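Fluver

Plain-text verses, one per line, with the numbers put back where they belong.

What it does

Fluver takes scripture that somebody copied off a web page and splits it into verses. If you have ever pasted a chapter of Leviticus into a text editor and found the verse numbers glued to the words on both sides, you know the problem. If you haven't, enjoy your weekends.

It grew out of Vetgate, an older script by Till Pfeiffer that did the same job for the Psalms and fell over at the first footnote. Fluver falls over much later.

What's in the repository

fluver.py, the splitter
tables/, verse counts per chapter, used for checking
samples/, 1282 passages in the state we found them
fixed/, the same passages after a human went through them
notes.txt, grudges

The passages come from the Old Testament and lean heavily on genealogies, census lists and the measurements of the tabernacle. Those are the places where a verse number sits next to a number in the text and the two become one large and unscriptural figure. The Gospels are thinly covered. They mostly behave.

Running it

You need Python 3. There is nothing else to install.

python fluver.py input.txt > output.txt

Add --strict if you want it to stop at the first chapter whose verse count doesn't match the tables. Without it, Fluver prints a warning and carries on, like most of us in Numbers.

Use --keep-headings to hold on to section titles. These were added by publishers and differ from one edition to the next, so they are dropped by default.

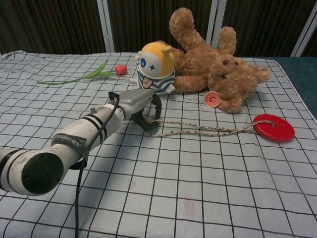

Gripper open above the braided rope, on the grid cloth.

Known problems

Psalm titles. Some editions count the title as verse 1 and some don't. Fluver guesses from the total. In 19 of the sample passages it guesses wrong, and they are marked in notes.txt.

Joined verses. A few translations run two verses together and print "3-4" at the front. Fluver keeps the range as it stands and leaves the arguing to you.

Chapter breaks. Joel has 4 chapters in Hebrew Bibles and three in most English ones. The tables folder has a file for each scheme. Choose with --scheme hebrew or --scheme english. There is no --scheme both, and please stop opening tickets for it.

Selah. It stays in. One early version took it for a stray username and deleted it throughout, which was peaceful but wrong.

How the fixed files were made

Two readers corrected every passage separately, and the Egilsson checker compared the results. Where they disagreed, they had to settle it with a printed Bible open on the desk. Spelling and punctuation were left as found, including one copy in which Moses is "Mosses" for an entire chapter.

Version 2 of the files replaces everything before it. The old Cirkudholm set had Obadiah in twice, and given its length it took us a while to notice.

Reporting errors

Send the book, chapter and verse, the raw text, and what you expected to get. Please check the tables first. Complaints about the content of the verses should go further up.

Last updated 26/12/2018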